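Padlocks, patience and a painted fence: my afternoon at Skikden

9 November 2018

I've walked past the Skikden building on the way to the chip shop more times than I'd like to admit, and until this week I had no idea what went on in there. I'd assumed something to do with boilers. So when Shuzhen Shao wrote to the paper to say they'd just finished a big round of work and would anybody like to come and have a nose around, I had my coat on before I'd got to the end of the email.

The work in question is called Gazi, and it's a learning system. You don't write Gazi a list of instructions for a job. You show it the job, over and over, with a person steering the robot arms by hand from the other side of the room, and every go is saved. Then the whole pile is fed to the software, which tries to work out for itself what it ought to do when it meets the same sort of thing again. The latest pile is 594 goes long and it's all padlocks.

Padlocks! I asked why and Shuzhen looked at me as if I'd asked why bread. They're small, she said, they're slippery, the key has to go in one particular way, and you really do need two hands. Try opening one with a hand behind your back. (I tried it at home that evening with the one off the shed. I dropped it on my foot.)

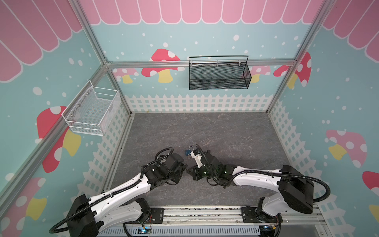 Getting good examples is far slower than I'd imagined, and most of the afternoon was spent watching people be very, very careful. A go starts with the arms pulled back and somebody setting out the bits, and then the person steering has to bring both arms in without knocking anything over. I'd expected the fiddly part to be the key, but the approach had me holding my breath as well. You get a little blue padlock on the grey floor with a gripper coming at it from each side, the two of them so close together that I kept waiting for a clonk. The steering is done with a pair of handles that look a bit like bicycle grips, and whatever your wrists do, the arms do too. If you sneeze, so do they. Severin Schnyder told me that one, and he swears there's a sneeze somewhere in the April recordings.

Severin is the one who decides which goes are kept. He watches every single one back, sometimes at double speed with a sandwich, and marks it as good, bad or "hm". I liked the "hm" pile very much. It's for goes where the job got done but in a way he wouldn't want copied, like shoving the lock along the floor until it bumps into something, or picking the key up, putting it down and picking it up again for no reason he can see. People do that sort of thing without noticing. The software would notice, he says, and might well decide that the pointless bit is the important bit.

I asked if the bad ones get thrown away. They don't, as it happens. They go in a separate folder, and a few of them come back later for teaching the system what a slip looks like and how to get out of it. A go where the key is dropped and then calmly picked up again can be worth more to him than a perfect one. I found that rather cheering, as somebody who drops a lot of keys.

There are 4 people who take turns on the handles, and they swap every 20 minutes. It used to be longer, but the goes got sloppy towards the end of a stint and Severin could tell from the recordings who was tired. He could also tell who was who! Shuzhen goes in quickly and slows right down at the last moment. Somebody else always straightens the lock first, even when it's straight already. They like having the mix. If only one person did all the showing, Gazi would end up with that person's habits and nothing else, and it'd be a bit lost when something turned up at an angle they never bothered with.

Which brings me to the layout cards. Skikden has a set of 22, printed on yellow card and held together with a treasury tag, and each one says what should be put out for the next go and where. Before the cards, people just put things down wherever felt natural, and it came out that everyone's idea of natural was the same patch in the middle. The first version of Gazi was brilliant in that patch and useless outside it. So now you draw a card and do what it says, even if it's awkward. Especially if it's awkward, Shuzhen said, and made me draw one. Mine had the key tucked in at a slant beside the lock and everybody groaned.

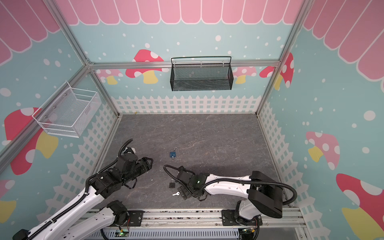 And yes, they let me have a go. I'd love to tell you I was a natural. The handles are light, much lighter than I'd expected, and your brain gets the hang of left and right fairly fast, but near and far is another matter. I spent what felt like a week hovering over the key, certain I was touching it, closing the gripper on nothing at all. Shuzhen stood at my elbow saying "lower, lower, lower" in a very kind voice. I did get hold of it in the end, and lifted it, and was so pleased with myself that I turned round to see if anyone was looking, and of course my wrists turned with me. Severin marked it bad without even a "hm". So there's a little piece of me in the bad folder for ever, and I'm quite proud of that.

What does it all add up to? The software side is being done with Moralel, a smaller outfit which takes the recordings away and does the number crunching overnight. I didn't follow everything I was told about that, and I won't pretend I did. The gist is that they train on the lot, send the result back, and then the team takes its hands off the handles and lets Gazi try by itself. The last version could pick up a lock and bring it towards the other gripper fairly dependably, but it went to pieces over the key. The new pile has far more key work in it, and that's the bit everyone in the building is itching to see. I asked Shuzhen how confident she was and she pulled a face, then asked me not to print a number, so I haven't.

I did want to know who'd use such a thing, because I can't see many of us needing a robot to get into the shed. The padlock isn't really the point, it seems. They want a system that can manage two-handed jobs with small parts, and what they've mostly got in mind is sorting and repair work, the kind of bench job where no two trays arrive looking alike. There's been some interest from a repair shop over in Stiltedow which gets boxes of mixed fittings through the door and would be glad of some help with them. It's early days and there's nothing signed. Severin was careful to say that twice.

He was also careful on another point, which I'd raised because I knew I'd get letters if I didn't. Are they teaching a machine to break into things? No. It's got the key, he said. It's always got the key. Picking a lock would be another job altogether and they've no plans to show it one.

A few people have asked me since whether it was noisy. Not a bit of it. You get a sort of soft whirr when the arms swing, and the odd tap, and somebody calling out the number of the go so that it can be ticked off on the sheet. The kettle was louder. It's oddly soothing to watch, and I stayed a good deal longer than I'd said I would and missed the chip shop altogether.

The next round starts once the results are back from Moralel, and it won't be padlocks this time. Shuzhen wouldn't tell me what's been picked, only that it has a lid and that she's already fed up with it. They're hoping to have a couple of extra people on the handles too, and you don't need to know anything about robots to be one of them. Steady hands and a bit of patience will do. Knitters have been very good, apparently, and so was a chap who used to mend watches. If you fancy it, there's a sign-up sheet at the Skikden front desk, and you'll be given a practice session before anything you do is kept.

I've put my name down. Severin has asked me to leave my phone in the locker next time, so that I'm not tempted to look round when it buzzes, and I've promised him I'll practise on the shed.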